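4.3 Unsignaled grip loss during cushion handling

The faults in this section all come from the cushion task at the Dorkville site, in which a two-arm platform moves throw pillows on and around a brown upholstered seat. The policy and controller are those of Section 3. Logs cover 494 episodes recorded in June.

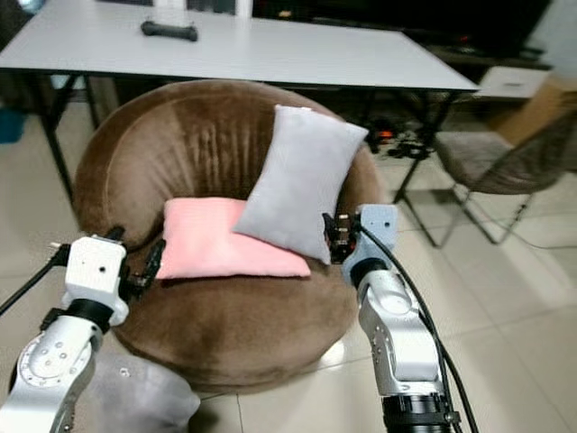
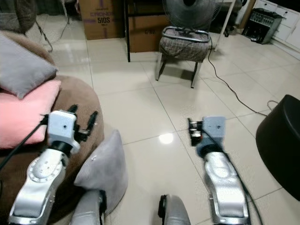
Figure 6. Two moments of the cushion task, with both arms and the pink and gray cushions in view.

Mandla Nkosi, commenting on a draft of this section, objected that we had filed the fault under perception when the timing pointed to the gripper driver. In his reading, the finger current fell below the contact threshold well before the head camera could have registered any motion of the fabric, and the driver simply held its last status word. We reran the analysis on that basis and now agree with him.

The sequence is as follows. Plush covers compress under load, and the fingers reach their commanded width while the contact force is still decaying. The driver sets "grasp held" on width alone. If the cover then slips, the flag stays set for up to 900 ms, and the arm carries out its transfer with no load. In two episodes the other arm was already moving into the shared volume, and the wrists touched. The joint torque limit stopped both arms. No damage was found, but the stop was late by the standard of the Skelesico safety profile we had adopted.

A revised check requires width and current to agree over a sliding window. Replaying almost 2090 logged grasps through it removed the stale flag in every slip we had labeled by hand, at the cost of some false releases on the thinner covers. The Mironow filter was tried as an alternative and gave no further gain. The wrist clearance margin has been raised separately and is treated in Section 4.4.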